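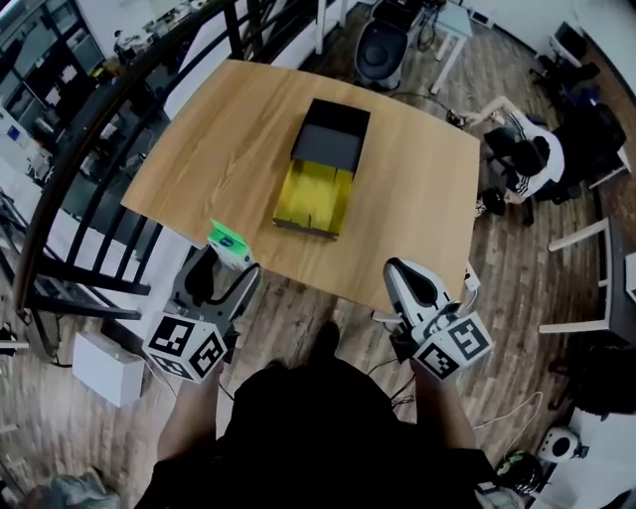 Good Habits for Working With Hand-Held Grippers at a Table

If you spend your afternoons picking small things up with a pair of hand-held grippers and putting them down again so that a robot can learn from it, you already know how quickly a tidy room turns into a tangle. I have been at it since last September, mostly alongside Khoa Triệu, and between us we have made just about every mistake there is (some of them twice, I'm sorry to say). These are the house rules we keep taped up at Wullusberg. Take what suits your room and leave the rest!

Start with the floor. Cables that run from a gripper down to the planks have a way of finding your ankles, so before you pick anything up, look where the slack is lying and nudge it to the side you won't be stepping on. We leave enough to reach the far edge of the table and another 12 inches on top of that. Loops get flattened, plugs get pushed all the way in, and a power strip gets moved back from the spot where your elbow swings.

If there's a railing and a drop beside your table, as there is with ours, stand so that it's off to one side and never behind you. You will be looking down at your hands the whole time, and you'd be surprised how far you can shuffle in half an hour. Emmett Montoya put a strip of tape on the floor at his place, 27 inches out from the balusters, and I think that's a fine idea.

Closed shoes, please, even at home. Long sleeves pushed up or buttoned.

Now the table. Keep only what the task calls for. For a packing job that means the open box, set with its long side pointing away from you, and whatever goes in it. A box with two lengthwise channels is a nice one to begin on, as the pieces can only sit one way or the other and it's easy to tell when you've been sloppy. Spare parts and the coffee mug live somewhere else. (Yes, the mug too.)

The marker cubes need more care than people give them. Hold the grippers by the grips and keep your fingers off the printed faces, and wipe those faces with a dry cloth at the start of the day. Never use spray cleaner. If a corner of the print starts to lift, swap the whole face instead of gluing it down, and write the change in the logbook. Ours is a plain spiral notebook and we're past entry 1820 now, which makes me feel quite old.

Going low to fiddle with something on the floor while your partner is working is all right, but say so first. We say "down" when we crouch and "up" when we're about to stand, and the person holding the grippers keeps them over the table until they hear the second one. It felt silly for a day or two.

Move at the pace you'd use to set a table for company. Close the jaws gently on small cardboard boxes, lift straight up, then travel. If you drop one, note it, put it back where it started and go again.

Rest your wrists after every 18 tries. Set the grippers down flat with the jaws pointing away from the edge, and push the chairs back in before you go find that coffee.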